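Posden Wall Hook 172, White, for Hanging Bags
Item no. 2318

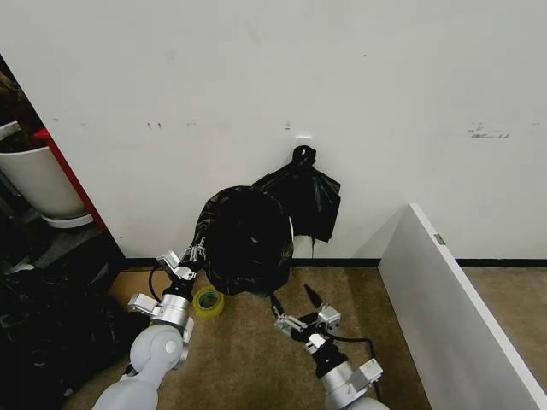
The Posden 172 is a one-piece utility hook for interior walls, intended for light loads such as garbage bags, cloth totes and cord bundles. It is supplied in white only and is small enough to go unnoticed on a painted wall once the bag is taken down. A black garbage bag can be hung by its knot, looped over the hook, with the mouth pulled open from the side. Mounting at roughly mid-height on the wall leaves the wide part of the bag low, within reach of scraps on the floor. The hook does not hold the mouth of the bag open. For hands-free filling, order the Padard hoop (sold separately) or use a standing bin.

Specifications
Color: white, matte
Body: molded nylon
Mounting: adhesive pad (supplied) or one screw (not supplied)
Rated load, screw mounted: up to 3000 g
Rated load, adhesive pad: see leaflet
Pack quantity: 200 (trade carton) or single

Surface preparation
Wipe the wall with a damp cloth and let it dry fully. Remove scuffs and grease from the contact area. The pad bonds to gloss and satin paint, tile, glass and sealed wood. It is not suitable for wallpaper, bare plaster or textured finishes; use the screw hole on these. Press firmly, then leave the hook unloaded overnight.

Bag selection
Standard drawstring and flat-top bags both fit. Knot flat-top bags before hanging. Thin bags may tear at the knot when loaded with dense waste such as tile offcuts or wet plaster. Do not hang bags containing glass or blades from an adhesive-mounted hook.

Removal
Warm the pad with a hair dryer and slide a thin plastic scraper behind it. Pads are single use. Replacement pads are listed under Lachance Mounting Supplies.

Compatible items
Padard hoop, small
Lachance replacement pads
Prirside garbage bags, black, flat-top

Availability
Single hooks ship from stock. Trade cartons are made to order, with the next production run in August. Unopened cartons may be returned; opened cartons may not.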